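**Open day at Orard: simulated robots, real questions**

2019-06-15

The Korkham group opened its doors at the Orard building last month, and a party from our membership went along. We had 19 seats reserved and filled all of them. The May date had been moved once already, so thanks to those of you who changed your plans twice.

The group works almost entirely in simulation. Their robot has a white torso and two arms with parallel grippers, and it spends its days in a computer-rendered room with office chairs, a long white desk and pictures on the walls. The task family on show is called Penry. It covers large flat things: boards, panels and doors, the sort of object a robot can touch easily and hold badly. Visitors sat at the back while the views came up on a wall screen, first from the robot's upper body and then from close to the grippers.
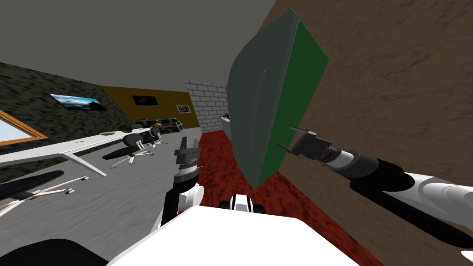
Nerys Trevor asked early on whether any of this carries over to a real machine, as she had seen plenty of simulated work that fell apart the first time a real hinge was stiff. The presenter took the question seriously. Friction and the give in a joint are the two things they trust least, he said, and they vary both from one run to the next so that the controller can't learn a single easy version. He would not promise more than that.

Next came a long stretch on handles. A curved handle gives a two-finger gripper several ways to go wrong. It can come in at the wrong angle, close on the flat face next to the handle, or take hold near the end and slide off. Each attempt is scored on where the fingers finish and how hard they push on the way.
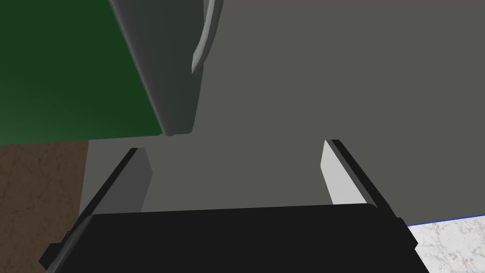 The scoring runs without a person watching, and the log for one batch can hold up to 172 attempts. Staff read through the failures by hand on Monday mornings. We were shown a page of one of these logs, which is plain text and not pretty, but anyone who has kept a maintenance book would feel at home with it.

After coffee we talked about viewpoints. A view taken near the hand tilts as the hand tilts, and a big plain surface can take up most of it. With so little texture to go on, the software has trouble judging distance. The group's answer is to compare the close view with the wider one from the body before the arm moves again.

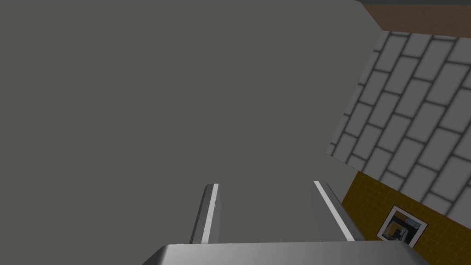
*Open gripper in front of a plain gray surface, with the room's brick wall at right.*

Several people wanted to know about cost. The Drosstead machines that run the simulation are ordinary desktop computers, bought used, and the room itself was built from stock parts and textures. Adding a new cabinet or door takes a day or two. Getting its weight and hinge right takes longer — the presenter guessed a week for a heavy one.
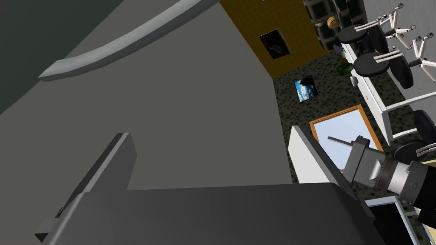

Questions ran past the planned finish and we left by the side entrance, so a few coats stayed behind. If one is yours, call the Orard front desk and ask for extension 161.

The group will run the session again in the fall if there is enough interest. Reply to this newsletter with your name and say whether you need a ride. The printed handout is on the shelf by the meeting room door, and the section on grip scoring starts on page 51.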